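The Long Walk to Dekville

By the time the soup arrived, the residents of Plemby House had been promised it three times. It was leek and potato, it had come across the car park in a preserving pan with a tea towel over it, and it was worth the wait, although Mrs Tranter in the window seat wished it noted that she had been told mushroom.

Soup Day is the nearest thing Vallamstead has to a festival. The town did once have a carnival, but the lorry that pulled the main float was sold, and the rest of the procession felt awkward without it. Soup Day needs no lorry. People make a pan of soup at home, carry it to the care home on Dekville Road, and sell it by the bowl to whoever turns up. The money goes to the dementia day club, which meets in the back room at Plemby House and spends most of its budget on a minibus.

Last year it raised £1088, and the figure has been quoted at me by everyone I have met since I parked. A man holding a door open told me. The woman in the chemist told me while I was buying throat sweets, and added that it would have been more if the Methodists had charged properly for bread.

The person to blame for all this is Libor Michalík, a retired baker with forearms like bolsters and a firm view on stock cubes. He came to Vallamstead to run the ovens at Sýkora, the bakery on the corner by the war memorial, and stayed there for 37 years. His wife Jean joined the day club in the last part of her life. He used to sit in with her on club afternoons and be appalled by the catering.

"It was a sandwich," he says. "One sandwich, cut in four, so it looks like four sandwiches."

He brought in a pot of his mother's garlic soup the following week. Jean had two bowls. A man who had not spoken to the group since August asked whether there was any more, and then, when there wasn't, complained about it at length. Libor counts this as the best review he has ever had.

After that he asked the manager if he might do it again and invite a few people. She said yes, imagining a few people. 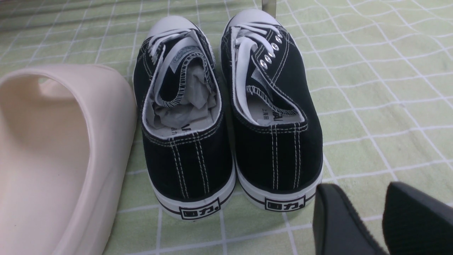 What she has now is a rota, a float tin, four slow cookers on extension leads that make the fire officer go quiet, and a queue which this year began to form while the residents were still finishing breakfast. There were 29 soups. I know this because they are numbered, a reform brought in after two lentils were entered under the same name and a friendship of long standing had to be rested for a bit.

The numbering has not ended the politics. Position matters. Nobody wants to be next to Libor, whose goulash empties in minutes and draws the eye away from a decent honest minestrone. The far end, by the fish tank, is regarded as Siberia. I met a retired surveyor down there with a pan of beetroot soup he had plainly been working on for days, and he had sold three bowls, one of them to himself.

I bought a bowl. It tasted very strongly of beetroot.

The residents get theirs free and are served first, at the tables, and they are a hard crowd. Marks out of ten are given aloud. Mrs Tranter, who is 90 and cooked school dinners for most of her working life, sends things back. She had returned two by the time I sat down with her and was considering a third. I asked what she was looking for in a soup.

"Salt," she said.

She used to do the whole of the infants' school on two boilers and a ladle, she told me, and then told me again, with the boilers slightly larger. A club helper called Sandra sat down beside us and asked about the ladle as though she had never heard of it. They went through the ladle together very thoroughly. It had a dent.

Families come too, and some who no longer have anybody at Plemby House to visit. A couple from out past the bypass bring a cock-a-leekie every year in memory of her father, who by their account couldn't stand it. The vicar has been asked to stop making jokes about loaves and fishes and has moved on to manna.

At the end the float tin was carried into the office and the door shut. Through the glass you could see three people counting the same pile and getting different answers. Libor was at the sink by then with his sleeves rolled, scrubbing somebody else's burnt pan and muttering about lentils. He wouldn't guess at a total. He did want it known that the bread had been charged for properly.

Takings were still being counted when I left, and I was given a tub of beetroot to take home.

Soup Day was held at Plemby House, Vallamstead, on 2020-01-29. Donations to the day club's minibus fund can be left at the Sýkora bakery, in the jar next to the till.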